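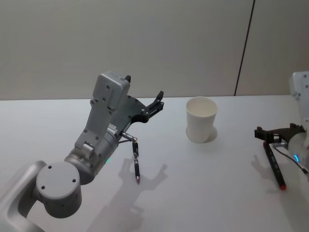
The index to my notebooks is finished, or at least it has caught up with the notebooks. It covers 39 volumes and 2645 entries, and the whole thing sits in a plain text file that any editor can open. I put off the job for years on the assumption that it would need software. It needed a numbering rule, which I will get to, and something to write with. Either of the pens on that white tabletop would do for marking page numbers, as would a pencil, as long as the mark goes in the same corner every time. The rest is typing.

Print this post | E-mail this post

First, the page numbers. Most of my older volumes are the Jesirell hardbound type, which came without printed numbers. I number right-hand pages only and refer to the left-hand page by the number of the page before it plus a "v". So 14v is the back of 14. This halves the numbering and has held up well. The exception is volume 12, a Lakach with perforated sheets, where several leaves had been torn out before I numbered anything. I numbered what was left and put a note inside the cover.

Second, the entry format. One line per entry, four fields, separated by a vertical bar:

volume | page | heading | see also

The heading is a noun or a noun with one qualifier. "Gutter, north side" is a heading. "Thoughts on fixing the gutter" is not, and I had a lot of those in my first attempt, all of them filed under T. Place names go in as they were spelled in the notebook at the time, with a cross-reference if I later spelled them some other way. Kourkoulas appears under three spellings and I have kept all three.

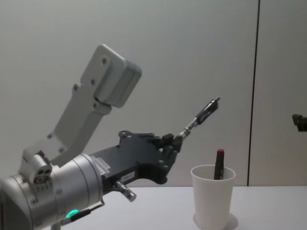
Held at a slant, pointing up and to the right.

Third, what to leave out. I began by indexing everything, including shopping lists and phone messages, and stopped partway through volume 4. An entry that I would never look up makes the neighboring entries slower to find. The test I settled on is whether the page holds a measurement, a decision, a sketch with dimensions, or the name of a person I might need to contact again. On that basis I removed around 700 lines and have missed two of them so far. Both were paint colors.

Sorting is done by the editor. The only trouble was with volume numbers, which sort badly as text unless they are padded, so volume 4 is written as 04. If you expect to pass 99 volumes, use three digits from the start. I don't expect to.

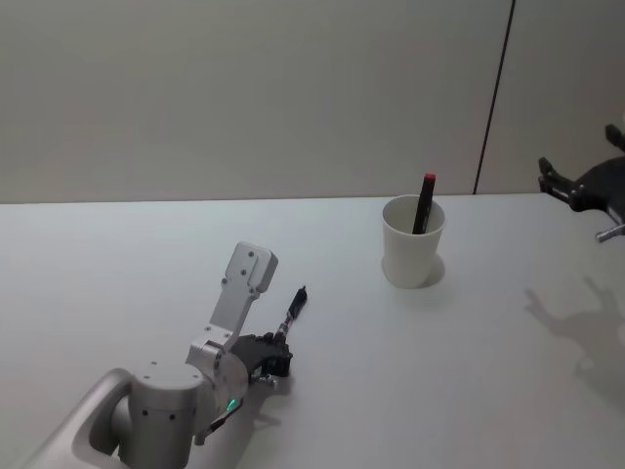

Duplicates show up as soon as the list is sorted by heading. I merge them when the wording differs only in number ("hinge" and "hinges") and leave them apart when there is any doubt. Merging is hard to undo in a flat file – I keep a copy of the file from before each round of merging, named by month. The September copy is the one I have gone back to most, for reasons that are recorded in volume 38 at 61v.

Search this blog Go

The Hirner method, which I was pointed to after my last post, puts the index in the back of each volume and skips the master file. It works well for a person with seven notebooks. With more than that you end up opening the back of each one in turn, and I would want at least a list of which headings occur in which volume, at which point you have a master file anyway. I do still reserve the last four pages of every new volume for a rough contents list. It gets typed up when the volume is full. 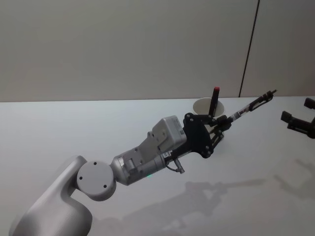 Saqib Paracha writes that the "v" for left-hand pages is fine until another person has to use the index, and that in his own set he numbers both sides and accepts the extra hour. He also asks what happens to loose sheets tucked between pages. They are taped down on the page where they were found and take that page's number with a lowercase letter, so 22a, 22b and so on. If the sheet is too large to tape, it goes in a folder with the volume and page written in the top right corner, and the index line ends in "folder". There are eleven of those, mostly maps, and I still need to check the ones from volume 19 against the file.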